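The Tenancy at Tulgate
A story in the form of a report

To the Board of the Petek Residential Trust. The following account is submitted in accordance with Section 2 of the house rules, which requires that any tenancy ended without notice be recorded in full.
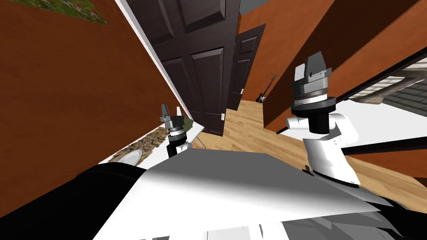

By Ngân Từ
Sunday, May 16, 2021
Fiction

The apartment at 47 Tulgate Row was let in November to Mrs. Drimow, a widow, formerly of Rirkavwood. She paid the deposit in cash and asked one question, which concerned the direction of the wind. The agent was unable to answer. Mrs. Drimow signed the lease and was given two keys.

The Trust received its first letter from her nine days later. It was neatly typed and read as follows:

"Sirs: I wish to report that the sea can be heard in the back bedroom. I make no complaint. I ask only whether other tenants have the same benefit, and whether it is included in the rent."

The Trust replied that Tulgate lies 300 miles from the coast and that the sound was most likely the pipes. A plumber was sent. His report states that the pipes were in good order, that he had stayed for tea, and that he had heard it too. He did not submit a bill.

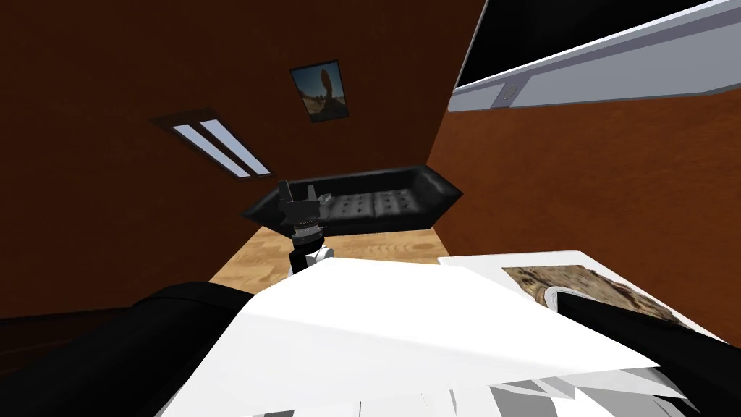 Black sofa, reddish-brown walls, a wood floor.

Further letters followed through the winter. Mrs. Drimow wrote that the tide came in shortly after four in the morning and that she had begun to keep a table of the hours. She wrote that there was salt on the window sill - a small amount, which she had wiped away. She asked that the Trust not send anyone to repaint, as the damp was doing no harm.

Her file at this office grew to 123 pages. It was the duty of the undersigned to answer each letter within the week, and each letter was answered. The replies were brief at first. By February they had grown longer. The undersigned admits to having asked, on Trust paper, whether gulls could be heard as well, and whether the sound was stronger with the door closed.

"Gulls on most mornings," Mrs. Drimow replied. "A bell on the foggy ones. You have never said whether you grew up near water, but I believe you did."

This was correct. It does not appear in any record held by the Trust.

In the spring, the rent arrived early and in full, with a note to say that no further payment should be expected. An inspector called the next morning. The beds were made and the cups had been washed. Both keys were on the kitchen table, on top of the table of tides, which had been filled in through the end of the year in the same careful hand. The inspector noted that the rug in the back bedroom was wet along one edge, the edge nearest the wall.
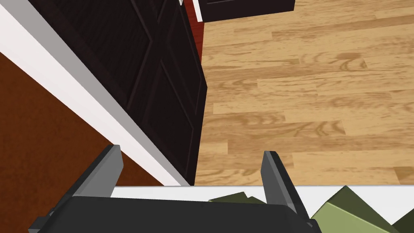 Kamonchanok Sombatkul
Fiction Editor

The Trust's rules provide that an empty apartment must be offered again within the month. The undersigned visited the property to prepare the listing and remained in the back bedroom from the early evening until shortly after four. The wall was quiet for most of that time.

The Board will wish to know what was heard. The undersigned can state only that the table is accurate to the minute, and that the bell is lower in pitch than expected, very like the one at the end of the harbor wall at home.

It is recommended that the deposit be held for Mrs. Drimow until she sends for it. It is further recommended that the apartment be withdrawn from the general list. An application for the tenancy is attached, with references, and the first month's rent is enclosed. The applicant has no question about the wind.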